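Jandura Play Boards and Blocks: Your Questions Answered

Hello, and thank you for stopping by! We get a lot of lovely letters about our boards and blocks, and many of them ask the same few things, so Nerea Bravo sat down with the whole pile and wrote out the answers properly. Last updated October 2022.

ORDERING AND DELIVERY

Can I buy a board without the blocks?
Yes, you can. Plenty of families already have a basket of blocks at home and only want a good flat place to use them. Choose "board only" on the order page and the price will change by itself.

Do you ship to Verovby?
We do, and it usually takes 2 days longer than our other deliveries. If it's a birthday present, please tell us in the notes box – we'll try to get it out the door early.

How heavy is the board?
The plain board weighs 900 grams and the blocks in their cotton bag come to 700 grams, so an older child can carry either one to the table without much trouble.

CARING FOR THE WOOD

How do I clean it?
Wipe it with a damp cloth, going along the planks, then stand it on its edge to dry. Please don't leave it in the sink, however tempting that is after a morning with finger paint. Once or twice a year you can rub in a little food-safe oil, and I like to do mine in March when the heating has been on all winter and the wood feels thirsty.

Why doesn't my board look like my sister's?
Every board is put together from several planks, and we don't try to match the grain. Some come out quite plain and others are full of swirls. Faint seams between the planks are normal too.
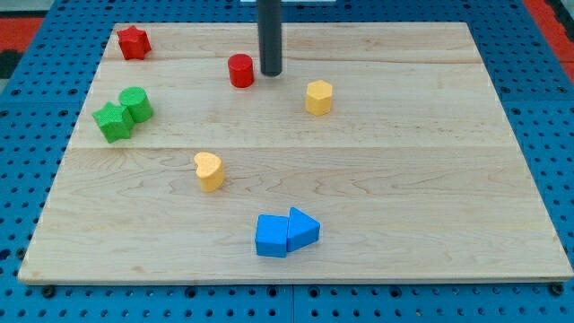

SHAPES AND COLORS

Which shapes can we start with?
Stars and cylinders make a nice first pair, and having both in red and both in green means your child can sort by shape one day and by color the next. The yellow hexagonal block is a good one to bring in after that – little fingers enjoy finding all six sides.

Can I replace a lost block?
Of course! Write to us with the shape and color, and we'll pop a new one in the mail.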